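Two-arm cells and soft goods: house rules and good practice
Handout 2, Prirnitz Technical College, Automation in Practice
October 22, 2024

Bring this to the lab. Reading is the Plultuvano cell guide, page 81 onwards, skip the part on conveyors. The short test covers sections 1 to 5 of this sheet, not the notes at the end.

1. Before power

Risk assessment first. Always for the task, never just for the arm. Same arm, same bench, different job = new assessment. Folding a cloth and opening a zip are different jobs. Students lose marks on this every year.

Written down, signed, kept at the cell. If it lives on someone's laptop it doesn't count for this course.

Minimum contents:
- what is handled, and what is inside it (pockets, linings, anything hard)
- who can reach in, and from which side
- speed limit while teaching
- how the thing stops, and who can stop it
- what happens to the load when it stops

Last one gets forgotten. A gripper that springs open on power loss drops the load. A gripper that holds may be holding a sleeve, or a finger. Neither is right for every job, so decide and write down which.

2. Start position

Fingers open, nothing between them, and a clear view of the bit of floor you are going to work on. Check it on the wrist camera as well as by eye, the two don't always agree. Check the corners too - small bits of waste end up there and then get picked up with the cloth.
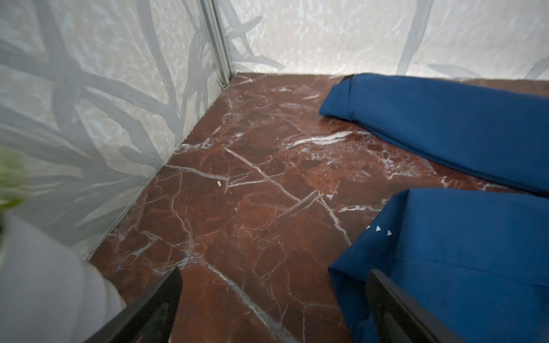
Fig. 1. Wrist view of the work area, fingers open, blue fabric to the right.

Fabric close to a fingertip is a contact for our purposes. Back off, re-home, then start. Don't start from touching and hope the first move lifts clear.

Also: pale walls and a shiny floor. Reflections near the back edge can confuse a simple threshold. If your detection works at lunchtime and not at four, look at the lighting before you rewrite the code.

3. Cables and reach

The rule is slack but not loose. Conduit has to follow the wrist through its whole range without pulling at the connector, and without dropping a loop into the work. Move each joint to both ends by hand (power off!) and watch the loop, not the joint. With two arms do it twice, then do it with both arms in the middle together, becuase that's where the loops meet.

Fixed items next. Baskets, trays, anything hung on the uprights. Ties tight, tails trimmed. Pull on it. Then anything standing on the floor of the cell: is it part of the task? If yes it goes on the cell drawing. If no it goes on the shelf. Gloves, tools and pens on the front rail - same question.

For the seminar, mark up a copy of Fig. 2. Every item that isn't an arm gets a letter and one line: fixed or loose, in reach or out of reach. Plant, jar, tray, basket, glove, all of it.

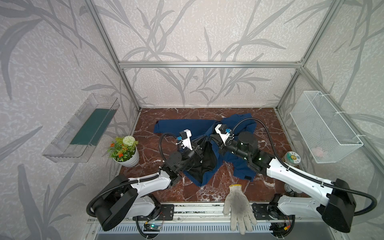
4. Two arms, one load

Treat the pair as one machine. One stop button stops both. No exceptions, also not during teaching. We had a Drakix controller in August set up with seperate stops, fine for two cells, wrong for one.

Things to settle before the first run:
- which arm leads. The other follows or waits
- a keep-out zone for each gripper, plus a shared zone only one may enter at a time unless the step is marked as a joint step
- maximum pull. Cloth doesn't push back much until it is tight, then all at once
- let-go order. Follower first, normally

Teaching speed for joint steps is 50 mm per second. Yes it's slow. Keep it there until the step has run 40 times with no stop, log each run, then ask.

Hovering counts as being in the zone. A gripper above the cloth with its fingers open is still in it.

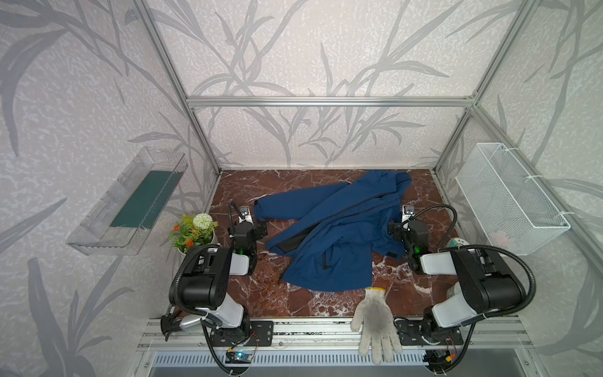
If the load shifts between runs, lay it out again in a rough start pose and note it in the log. Rough is fine. Perfect every time is actually worse practice, as the routine never sees a sleeve where it shouldn't be. Hands in only when both arms are stopped and the person with the button has said "clear" out loud.

5. Zips, linings, mesh

Openings are the hard part. Mesh catches on edges and screw heads, zip sliders catch on fingertips. Before a job with an opening go over the gripper housing with a fingertip (power off) and feel for anything proud. Recessed screws good. Sharp printed edges bad, file them.

Leitner method, as shown in the lecture: approach, contact, small lift, look, then pull. The look is a real pause, long enough for the camera picture to settle.

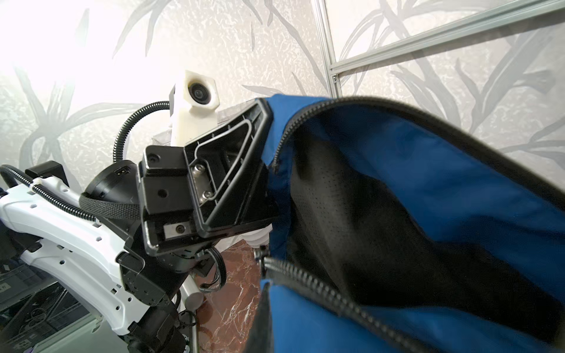 When fabric wraps over part of the housing, stop there. Don't reverse the last move blindly, a caught lining will tear or bring the slider with it. Stop both arms, power off the gripper, free it by hand, check the camera mount hasn't turned, log it. Then re-home.

6. Notes, not tested

Log sheets are in the blue folder by the door. Old version has no column for let-go order, add one.
Group lists for the seminar go up next week.
Marked-up Fig. 2 handed in on paper please, names on the back.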